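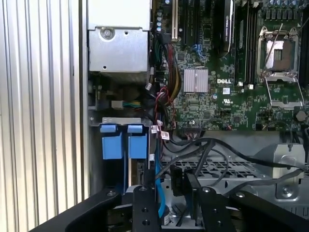 How does the robot decide when to stop pulling on a connector?

The robot compares the pulling force with the movement of the fingers. If the force rises and the fingers do not move, the controller stops the pull, opens the gripper and waits for the operator. The limit is learned from the recorded demonstrations, so it is different for each type of connector.

3. Setting up and recording a connector removal session

This section is for the operator who records demonstrations with the Kulard method. Please read section 2 first if the arm has been moved to another bench, for the arm base must be level before any recording.

The Kulard method was developed at the Cledenstead laboratory to study how a two-finger gripper can remove connectors inside used desktop computers. The operator guides the arm from a hand controller. The software stores the wrist view, the finger position and the force together. The model trained on this data then repeats the removal on computers which it has not seen before.

Before you start

You need:
the arm with the Christodoulou wrist force sensor, mounted and warmed up
one desktop computer from the Dadby shelf, with the side cover taken off
two bench clamps with rubber feet
a grounding strap for the operator
the session sheet

CAUTION: The power cord must be out of the computer before it comes to the bench. Press the power button of the computer once with the cord out and hold it for a few seconds. Do not open the power supply unit, and do not let the gripper push through its ventilation openings.

CAUTION: Sheet metal edges inside a computer case can cut the skin. Wear the thin gloves when you move cables with your hand. Keep both hands out of the case while the arm is enabled.

3.1 Placing the computer

1. Lay the computer on its side with the open side up.
2. Turn the case until the drive bracket is on the same side as the bench label "D". All recordings use this direction.
3. Put one clamp at each short end of the case. Tighten them until the case does not slide when you push it with one hand.
4. Leave the cables as they are. Do not comb them or tie them together. The study is about computers in the condition in which they arrive at the recycling place, and a tidy case gives a wrong picture of the task.
5. Write the case number on the session sheet.

Note: Some Dell cases have blue plastic tabs on the drive bracket. These are release tabs for the drives and they are not a target in this section. If the gripper closes on one by mistake, mark the recording "wrong part" and keep it.

3.2 Checking the wrist camera and the gripper

1. Start the Kulard software and open the window "Wrist view".
2. Move the arm to the ready position above the case. Both fingers must be seen in the lower part of the view.
3. Clean the lens with a dry cloth if the edges look foggy.
4. Open the gripper to 29 mm. This is the starting opening for every recording.
5. Press "Zero force". Do not touch the arm or the bench until the value becomes green.
6. Close the gripper on nothing, then open it again to the starting opening. If the force value does not come back to zero, repeat step 5.

Note: Bright metal, for example heatsink fins or the frame of a CPU socket, can reflect the bench lamp into the camera. Move the lamp and leave the camera where it is. When the camera is moved, the calibration is lost and section 2 must be done again.

3.3 Recording one demonstration

1. Choose the target connector in the list "Targets". If your connector is not in the list, choose "Other" and write a short name. Please use the same name every time.
2. Press "Record" and wait for the tone.
3. Bring the fingers down slowly next to the connector. Come in from the side which has more free space, even if the way is longer.
4. If a cable lies over the connector, push it away with the outside of one finger. This pushing is part of the demonstration, so do not stop the recording.
5. Close the gripper on the plastic body of the connector. Never close it on the wires only.
6. Pull straight out from the board or from the drive. For a connector with a latch, press the latch first with the finger tip.
7. When the connector is free, lift it a little, hold it still for a moment, and open the gripper.
8. Return to the ready position and press "Stop".
9. Choose a result: "free", "slipped", "blocked" or "wrong part".

CAUTION: If the board bends during the pull, release the hand controller immediately. The arm will hold its position. Open the gripper with the button on the screen, and only then move the arm up.

CAUTION: Stay away from an open CPU socket. The contacts inside are very fine and one touch of the finger can bend them. Boards from our shelf are later tested for reuse at Dadby, so the damage matters also for a computer which looks old.

Note: Keep the bad recordings. In the first version of the method we removed every recording with the result "slipped", and the model then did not know how a slip feels. It continued pulling with an empty gripper. After we put these recordings back, the problem became much smaller.

3.4 Testing the trained model

1. Use a computer which was never used for recording. The test computers have a yellow sticker.
2. Repeat 3.1 and 3.2 completely.
3. Choose "Run model" and select one target.
4. Keep one hand at the stop button during the full run. Do not help the gripper and do not move any cable.
5. Write the result on the sheet before you look at the score from the software. Where the two are different, your own result is used.

Our reference result, from the test of 1st February, is 86 connectors removed in 100 attempts, with one attempt for each connector. Most of the failures were cases where a neighboring cable was caught between the finger and the connector body. Flat drive cables gave fewer problems than the thick power bundles, which spring back after they are pushed.

This result is valid only for the finger plates delivered with the set. We tried softer plates for a short time. They held the round plugs better but they were too thick for the space near the memory slots, and we did not complete the test.

3.5 If something does not work

The force value jumps when the arm is still.
Check that the sensor cable is not touching the edge of the case. Then press "Zero force" again.

The wrist view stops for a moment and continues.
Close other programs on the computer that runs the software. A recording with such a stop must be marked "video gap".

The model goes down beside the connector and not onto it.
Compare the case direction with the bench label. If the direction is correct, do the camera calibration in section 2.

The gripper holds the connector but does not pull.
The connector type has probably too few demonstrations. Record more of them, on different computers if possible.

Corrections for this section can be sent to Siebe De Haan at the Cledenstead laboratory. Please include the session sheet and the software log from the same session.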